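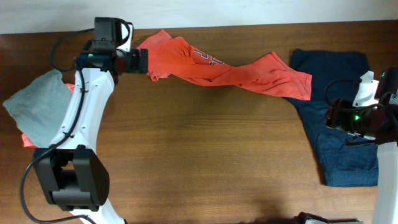
Heledd Griffiths wrote in after the last round to say that the group chat tests were the first time she had been asked what she wanted from a mute button before it was built, and that she would sign up again.

We are now looking for 16 people to try a new version of Rinasis, the messaging app made by Sesberg. The test covers three things: threaded replies in group chats, scheduled messages, and a setting that hides read receipts for one contact at a time.

Who can apply
You must be 18 or older and use a messaging app daily. You need a phone you can install a test build on, Android or iPhone. People who belong to at least one busy family, school or work chat are especially welcome. Sesberg employees can't take part.

What you will do
Use the app as your main chat app for 4 weeks in September. Fill in a short survey each week. Join 2 video calls with Prys Sayce, one at the start and one at the end. Calls last up to an hour and can be booked as late as 8 p.m. 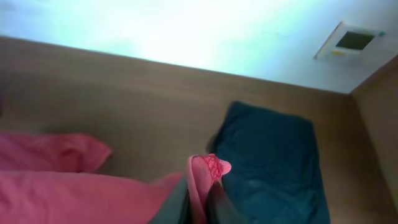 Wood surface and wall, seen at an angle.

Pay
$300, paid by bank transfer after the second call. If you drop out after the first call, you get half.

Your messages
We don't read message content. The test build logs which features are opened and when. You can ask for your log to be deleted at any time.

How to apply
Use the form on the Rinasis help page and put "group test" in the subject line. Questions about the test build go to Craig Carnegie, and questions about pay to Eifion Samuel. We reply to everyone, including people we can't place this time.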